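Accueil du cours | Séances | Travaux pratiques | Ressources | Forum

Imprimer cette page — Envoyer par e-mail

Séance 2 : évaluer une offre de formation à la suture robotisée

Bon, on reprend là où on s'était arrêtés. Vous aviez à lire la brochure de Muvia, l'offre « atelier suture » que la société Griser propose aux hôpitaux et aux écoles, et je vous avais demandé de la lire comme si c'était vous qui signiez le bon de commande. J'ai reçu vos fiches, merci ! Beaucoup ont recopié les arguments du vendeur (c'est humain, ils sont bien écrits), quelques-uns ont posé de vraies questions, et c'est de celles-là que je pars.

Ce que contient l'offre, en gros : un accès à la console, des tissus d'entraînement, une boîte d'instruments, un formateur sur place et 36 créneaux à répartir comme on veut sur l'année. Le tarif de base est de 952 euros par créneau. Notez-le dans un coin, on y revient, parce que le chiffre ne veut rien dire tant qu'on n'a pas regardé ce qui s'use.

Première question, celle de Mwangi Kombo dans sa fiche : « Qu'est-ce qu'on achète, du temps de machine ou des points de suture ? » J'adore cette question. La brochure parle d'heures, et moi, quand je forme quelqu'un, je regarde des nœuds. Un interne peut passer une heure entière à la console en se battant avec son fil et repartir avec trois points corrects. Un autre en fait une rangée propre dans le même temps. Le prix est le même pour les deux.

Deuxième question : le fil. En chirurgie ouverte, vous sentez la tension dans les doigts. À la console, sur beaucoup de systèmes, il faut la lire à l'œil, à la façon dont le tissu se plisse ou blanchit, à la courbe que prend le brin. C'est long à apprendre et c'est là-dessus que je juge un atelier. Donc regardez le fil, toujours le fil, et ensuite les mors.

Points séparés au fil noir, et les mors de près :

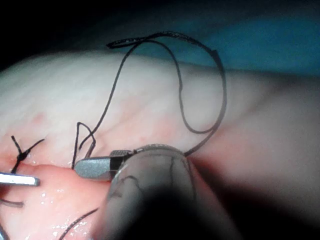
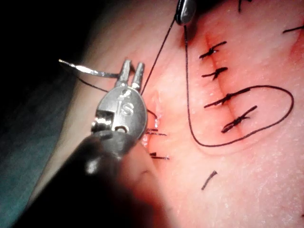
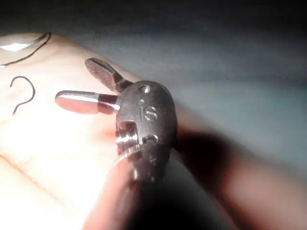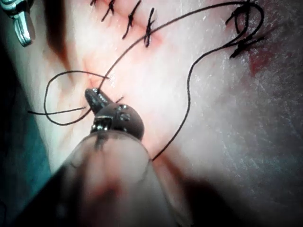
Troisième question, la moins glorieuse : les consommables. Un porte-aiguille robotisé a souvent un nombre d'utilisations limité, et c'est au contrat de dire qui paie le suivant. Dans l'offre Muvia, la phrase se trouve en bas de la dernière page (vous êtes deux à l'avoir repérée, bravo) : les instruments sont compris « dans le cadre d'un usage normal ». Et c'est quoi, un usage normal, avec des débutants qui serrent trop fort et qui attrapent l'aiguille par la pointe ? J'ai appelé Griser en août pour le savoir. La personne au téléphone a été très aimable et m'a renvoyée vers les conditions générales, qui renvoient elles-mêmes à la brochure...

Pour comparer, je vous ai mis en ligne l'offre concurrente, celle de Drilley. Elle est plus chère à l'entrée, mais le remplacement des instruments y est écrit noir sur blanc, avec une grille. En revanche, le formateur n'est là que pour la première demi-journée et après on se débrouille. Pour une équipe déjà rodée, pourquoi pas. Pour des internes de première année, je ne le ferais pas, les mauvaises habitudes se prennent vite et je passe ensuite des semaines à les défaire.

Un mot sur la notation automatique, puisque plusieurs d'entre vous en font l'argument principal. Le module Mrema, en option chez Griser, sort un score à la fin de chaque exercice : durée, longueur des trajets, nombre de reprises de l'aiguille. C'est pratique pour suivre quelqu'un d'une séance à l'autre. Mais il ne regarde pas le nœud ! Un point trop lâche, posé vite et avec des gestes économes, obtient une très belle note. J'ai fait le test moi-même, exprès, et j'ai eu mon meilleur score de l'année avec des points que j'aurais fait refaire à n'importe lequel d'entre vous.

Ce que je regarde, moi, quand je passe derrière un apprenant :

- l'écart entre les points, et s'il se dégrade en fin de rangée (la fatigue se voit là)
- la longueur des brins coupés
- l'état des berges : rapprochées, ou écrasées l'une contre l'autre
- ce que fait le deuxième instrument pendant que le premier travaille

Le dernier critère surprend toujours. Les débutants oublient leur main gauche, elle se promène hors du champ ou elle reste plantée quelque part. Demandez au vendeur si la séance est enregistrée et si vous pouvez garder les vidéos, c'est le meilleur outil pour corriger ça. Chez Griser c'est oui, mais sur leur serveur, et il faut demander combien de temps.

Pour la prochaine fois : reprenez votre fiche et recalculez le coût par apprenant, en ajoutant le remplacement de 2 instruments dans l'année. Une page maximum, à déposer sur le forum avant 18 h la veille du cours. Et s'il vous plaît, mettez votre nom dessus.

Retour en haut de page | Contact : secrétariat des enseignements | © Tous droits réservés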